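Home | Talks | Notes | Archive | Contact

What I saw at the Runitz open day
Speaker notes, November session, 20 minutes plus questions

Start without the title slide. Ask who has been to a robot open day. Ask who came home wanting to buy something. Wait for the laugh, then two slides, no talking over them.
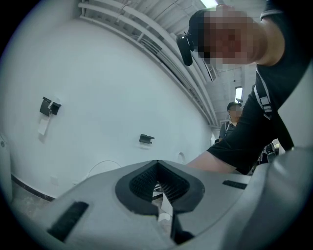
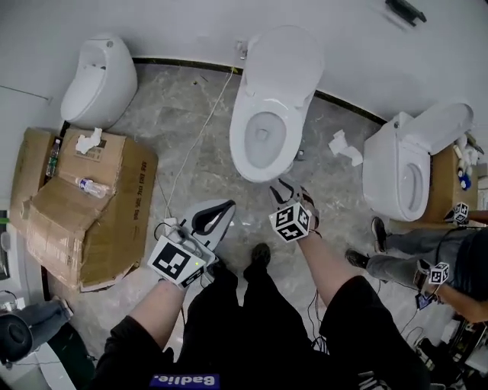 OK. I went to Runitz because the invitation said "bathroom cleaning, solved." I have sat through a lot of solved things. I took the 10 a.m. slot and stayed until they started turning the lights off.

What they say they have: a data set of people doing bathroom chores with hand-held grippers, 507 sessions so far, and a model trained on it called Jisside. The people do the work by hand, the model learns from the recordings, and a robot arm copies it later. Slow down on "later." It carries the whole pitch.

Point one. The part I believed was the human part. Picking up crumpled paper from a hard floor with a gripper is harder than it sounds. I had a turn and was terrible at it. Anyone who says this is easy data to collect should try it for an hour.

Point two. The robot demo was short. It had one wad of tissue to pick up, in a spot they chose. I asked if I could move the tissue to the other side of the bowl. They said maybe after lunch. After lunch there was a video.

Point three, numbers. (Put up the plain table, no logo.) They quoted 248 good robot runs out of 300. Fine – but who decides what is good? Paper in the bag, or paper off the floor? I got two answers from two people standing next to each other. Also ask what happened in the other 52. A miss on dry tile is one thing. A gripper that has been in the bowl and then touches the door handle is another.

Point four. A showroom has clean tile and new toilets. Effiong, who run the cleaning at Hotmont station, told me they get through more than 800 stall checks a week. Their floors are wet, the doors stick, and people are waiting. I would like one morning of Jisside there before I read another brochure.

Be fair here. The Runitz crew answered most of what I asked, and they let me watch the recording work for as long as I liked. I would go back. I would not sign anything.

If time is short, drop point two and keep the numbers.

Questions I expect: price (they wouldn't say), jobs (long answer, take it last), smell (no).

Comments (3)

mopbucket: Did you ask who cleans the grippers?

tilegrout88: I was in the afternoon group. We got the same video.

K.: 248 out of 300 is better than my teenagers.

Recent notes
Two hours with a window-washing robot
Why I stopped trusting demo videos
Questions to take to a trade show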